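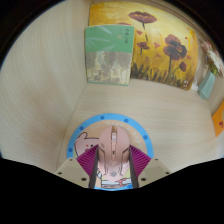

Household Tips: Tidying Desks and Shelves with the Tostuno Hand-Held Gripper

The Tostuno kit is lent to households in the Basley area under the Home Handling Service. Members borrow the gripper, carry out ordinary tidying with it and return it with the recordings, which are used to train household robots in the same tasks. The following advice applies to desks, open shelves and display cubbies. Kitchen work is covered in a separate sheet and should not be attempted with the fingers supplied for dry goods.

Before you start

Check that the reference on the case label is 2635. Kits with any other reference have the older Onex trigger and a different charging lead, and the settings given below will not suit them.

Wipe the ribbed magenta pads with a barely damp cloth and allow them to dry fully. Do not use washing-up liquid, furniture polish or surgical spirit. Press each pad lightly towards the plate it is fixed to. If it rocks, do not tighten the screws yourself; put the kit back in its case and ring the service desk.

The camera lens should be wiped last, with the cloth from the lid pocket.

Choosing the place

A single cubby or one stretch of desk is enough for a session. Pale wood, patterned mats, pictures and flowers may all stay where they are. Members often clear the surface beforehand in order to be helpful, but the service asks for rooms as they are lived in. Only the following should be taken away first: medicines, post with a name and address showing, bank cards, and family photographs.

Switch on any shelf lighting at the start and leave it alone until the session is over. A lamp turned on halfway through means that the recording has to be split in two by hand.

Keep a clear space of 80 cm in front of the shelf so that the elbow can move freely. Sit down for low shelves.

Picking up a computer mouse

Approach from the palm end, with one finger on either side. Lower the gripper until the gripping strips are level with the sides of the shell, then close the trigger slowly. The strips should meet the sides together. If one touches well before the other, open again and move the whole hand across; do not drag the mouse into line.

Avoid the buttons and the wheel. A wired mouse should have its lead lifted clear first with the free hand.

On a thin mouse pad, watch the edge of the pad as you lift. Should it rise with the mouse, set both down, open the fingers and begin the grip a little higher.

Books standing upright

Books that face outwards are the most common cause of a spoilt session. They should be taken by the two faces near the upper edge, never by the cover alone. A thick paperback will usually need the widest opening, and one that leans backwards must be brought upright before it is lifted. Use the outside of one finger for this, with the fingers closed.

Hardbacks leaning against a side wall are better slid than lifted. Draw the book a short way out from the wall, pause, and then take hold of it. Glossy covers can slip between the pads - if this happens twice with the same book, leave it and go on to the next object.

Paintings and vases

Canvases resting against the back of a cubby are not to be gripped. The same applies to glass, pottery and any vase holding flowers, whether or not there is water in it. Work around them, and keep the wrist low when passing beneath blooms that reach the shelf above.

Power strips and cables

A power strip on the shelf floor may remain, provided that nothing is plugged in or unplugged during the session. Do not pull a looped cable with the fingers. Cables for strip lights along the underside of a shelf tend to hang near the corner, and it is sensible to note where they run before bringing the gripper in.

Entering a deep cubby

Hold the gripper centrally and move forward in one steady motion, with the fingers open and pointing down towards the shelf floor. Stop before the point at which the plate would meet a side wall. Count a slow two, then go on to the object. Quick turns of the wrist blur the recording, and members who tidy briskly by nature may find that this takes some practice.
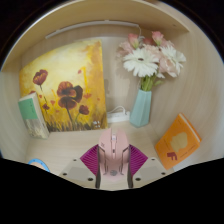 Length of a session

Sessions are limited to 20 minutes. The trigger hand should be rested between sessions, and a left-handed member may ask for the mirrored handle supplied by Þorgeirsson, which is lent at no extra charge.

It is not necessary to finish the shelf. A half-tidied cubby is a perfectly acceptable recording, as is one in which an object was dropped. Please do not delete such sessions.

Common faults

Fingers close unevenly: open fully, release the trigger and close once in the air before trying again.

Small light on the handle stays amber: the memory card is full. Up to 23 sessions fit on the card supplied.

Pads leave a faint mark on pale wood: rub gently with a dry cloth. Report any mark that remains, quoting the kit reference.

Returning the kit

Kits may be handed in at the Basley counter until five in the evening. Pack the gripper with the fingers open and the lens cap on. The card should be left in its slot - loose cards have been lost in the foam. Members wishing to keep the kit over December should renew before the end of November, as the counter is closed for part of the month.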